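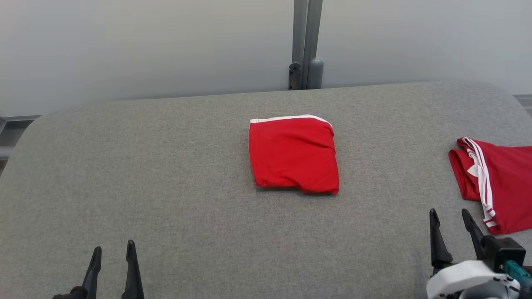
Kit Room at Costmont: Folding Week

The red kit comes back at the end of the spring season in May and has to be washed, checked, folded and put away before the summer camps start. This gallery covers the folding and the storage. Washing was in an earlier set, and repairs will get their own page when the last zippers are done.

There are 27 full sets of the red, with 13 pieces in each, so 351 pieces go over the table. Leonora Malabanan and Danang Wattimena did most of the folding. Cengiz Akbulut handled the labels and the shelves. Captions are by Beca Humphreys.

The folding table

Everything is folded on the gray padded table. The fabric top has enough grip that a pair of shorts stays where you put it while you square up the corners. The old table was smooth, and stacks slid every time somebody leaned on it.

Shorts, folded

Red shorts with the white trim, folded down to a block. The trim goes on the top edge so that you can see at a glance which red you are holding. We have an older red without it, and the two got mixed up all last year.

How the shorts are done

Lay them flat, front side up. Fold one leg over the other, tuck in the point at the seat so the side is straight, then fold up from the hem twice. Danang folds three times, which makes a thicker block that takes up less shelf. Both are fine as long as one bin is all the same.

The striped pieces

The pieces with the double white stripes go second. Fold them so the stripes run along the outside. If the stripes end up inside, the piece looks like plain red from the front of the bin and gets pulled out for the wrong team.

Drawstrings

Pull the drawstring even on both sides before folding and tie it in a single loop. Leonora goes through each bin for loose ones at the start of the season. A lost drawstring takes a few minutes and a safety pin to put back, and it always seems to come up just before a game.

Warm-up pants

Long pants are folded in half lengthwise, then in thirds. Ankle zippers are closed first. Open zippers snag on the knit of whatever is next to them, and most of the pulled threads we found this year were at about knee height, right where the zippers sit when the pants are stacked.

Jerseys

Face down, sleeves in, bottom up to the collar, and turned over so the number shows. This is the slowest part because the numbers crack if the fold goes straight through them. On the bigger sizes the fold has to sit a little below the number. On youth small there is hardly any room, so those are rolled.

Jackets

Jackets are not folded. They go on hangers at the back of the room in size order, zipped halfway. The rail holds all of them if nobody hangs anything else there.

Socks

Paired by size and turned over at the cuff once. We stopped rolling them into balls a couple of seasons ago. The cuffs were stretching, and players were using tape to hold them up.

Training bibs

Stacked flat in tens and put in a mesh bag. The bibs are shared between every group in the building, so they stay on the open shelf by the door and don't get locked away with the rest.

Size marks

Cengiz writes the size and set number inside the waistband in laundry marker. The printed tags had started to wash out, and on some of the shorts you could no longer tell a medium from a large. He put the mark on the left side of every piece, so nobody has to go hunting for it.

The check sheet

One sheet per set, with a box for each of the 13 pieces. A piece gets its tick after it has been folded and not before. Last year we ticked things as they came out of the dryer, and several were listed as present that turned out to be in the repair pile.

Repair pile

Small holes, split seams, zippers that stick. Most of these go to Remo Reisinger, who has the sewing machine and a drawer of matching red thread. Shorts with worn-out elastic go to him as well. Anything with a tear across the front panel is retired from matches and used for training.

Grass stains

The knees and the seat are the usual places. We treat the stains and leave them for 90 minutes before a cold wash. If the mark is still there after the second wash, the piece goes back on the shelf anyway. It will be on grass again soon enough. The white stripes are the hardest part to get clean, and bleach is no use because it gets into the red.

Color

The red has held up well. We wash it inside out, cold, with nothing else in the load, and keep it out of the sun while it dries. The one set that was dried on the fence two summers ago is noticeably more orange than the others and is now the spare.

Bins

Each set has its own bin with a lid. Shorts go in first, then the pants, then the jerseys on top, with socks down the side. The order matters mostly to the coaches, who hand out jerseys before anything else and used to empty the whole bin onto the bench to get at them.

Shelves

Nine shelves, three bins on each. Youth sizes are at the bottom so the younger teams can reach their own, and adult sizes are from chest height up. The top shelf needs the step stool. Please put the stool back behind the door when you are done with it.

Shelf labels

Large print, black on white, one on the bin and one on the shelf edge underneath it. If the two don't match, somebody has put a bin back in the wrong place. Cengiz changed from paper to plastic sleeves this spring after the damp got into the old ones.

Damp

The back wall of the room is cold and gets wet in winter. We moved the bottom shelf forward by a hand's width and put a tub of moisture crystals behind it. The tub was half full when we checked in May. Nothing on the shelves smelled musty, which was not the case the year before.

Odd pieces

Every year a few things come back that aren't ours. This time there was a gray sweatshirt, two left shin guards, and a pair of red shorts of a different make that look close to the club ones until you put them side by side. They are in the box by the sign-out book. Anything left at the end of the summer goes to the clothing drive.

Still missing

One pair of striped pants from a youth medium set and a goalkeeper jersey. If you have either one at home, drop it in the return bin at the side entrance. It doesn't need to be washed or folded first.

Sign-out

Coaches sign for a whole set and not for single pieces. The book is on the hook inside the kit room door. Write the set number, the team and your phone number. Sets come back complete or with a note saying what isn't in them.

If you are helping for the first time

Start with shorts. They are small, there are plenty of them, and after the first bin your hands know the fold. Keep the finished ones in the middle of the table and the unfolded ones off to the side, so you always have a clear space in front of you. Ask Leonora for a check sheet before you begin a new bin, and leave the lid off until she has looked at it.

Next set

The blue away kit gets the same treatment once the last tournament is over. It has fewer pieces and no stripes, so it should go faster. Remo would like the repairs from that one sorted by type before they reach him: elastic in one bag, zippers in another, and everything else in a third.

Recent galleries

Washing the Red Kit
New Nets on the Lower Field
Costmont Spring Tournament, Morning Games
Costmont Spring Tournament, Afternoon Games
Painting the Side Entrance
Lost and Found, Winter
Goal Frames Before and After Repair
Under-12s at Purba
Setting Up for Summer Camp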